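About Flidari

Flidari is an independent record of activewear releases. We log new products as they appear on the regional web stores of the large athletic apparel brands and keep the entries searchable after the product pages are taken down.

What we track

Each entry lists the style name, color name, fabric, inseam or length, size range, launch price and the region where the item first appeared. Markdowns are added as separate lines with the price at the time of the check. Color names are copied exactly as the store writes them, including spelling changes between regions. If a color returns under a new name, both entries stay in place and are cross-linked.

The archive holds 3000 entries. Leggings and shorts make up the largest group, followed by tanks, bras and outerwear. Bags and socks are logged only when they share a color with a clothing release. Shoes are not covered.

How updates work

Store pages are checked at 2 set times each day, once for the Pacific regions and once for North America. Holidays can move an upload by a day, and the entry carries the date the item went live. In December the checks continue, but fit notes are paused until the new year.

Fit notes

Garments are measured flat at the waist, hip, rise and inseam before the first wash and again after 20 washes. Measurements are given in inches. Dimaculangan, our sizing partner, supplies the conversion tables used for the regional size labels. Fabric weight is listed where the maker publishes it.

Company

Flidari is run from Drullgate and is owned by its staff. The site is built on Teno, a catalog system we also license to 600 small clothing resellers. License fees pay for the archive. We do not accept free garments or early access from brands.

Corrections can be sent through the contact form with the entry number and a link or screenshot.

Page last revised 03/02/2024.

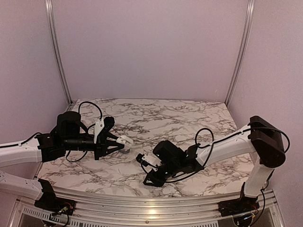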